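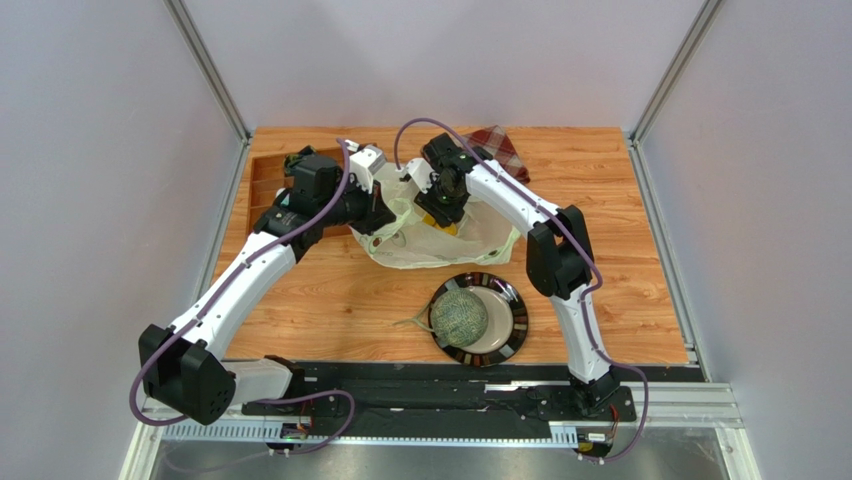 Kianoush Nouri wrote in to say I was being a snob last time, that a tote is a tote and if the bakery wants to hand one out with a loaf, who is hurt by it.

Fair enough. Still think I'm right though.

Went through the hall closet in May. 13 cloth bags. Thirteen! One from a dentist. One from a conference I left at lunch. Two from Koltirance, same print, a year apart, because I forgot the first one at home and stood at the register feeling guilty. That's the whole business right there. Guilt at the register, another bag.

And they do cost something. Somebody grew the cotton, somebody sewed the handles, it came on a boat. You have to use one a lot of times before it beats the thin plastic kind, and I mean a lot, and most of mine have been out maybe 3 times. The dentist one never.

Kianoush says people reuse them. Some people do. My neighbor Szu-yu Pan has carried the same ugly blue thing to the market in Nirkoslow for as long as I've lived here, patched at the bottom, and good for her. She didn't get it free. She payed for it and she'd be annoyed to lose it.

So charge for them. Properly, not pocket change. Or a hook by the door, take one, leave one, the way Sönmez does with umbrellas. Some 700 households in this town, every one with a closet like mine I bet. We could stop making the things tommorow and have enough for years.

I've put nine out on the porch. Help yourselves. Not the blue stripe one, I like that one.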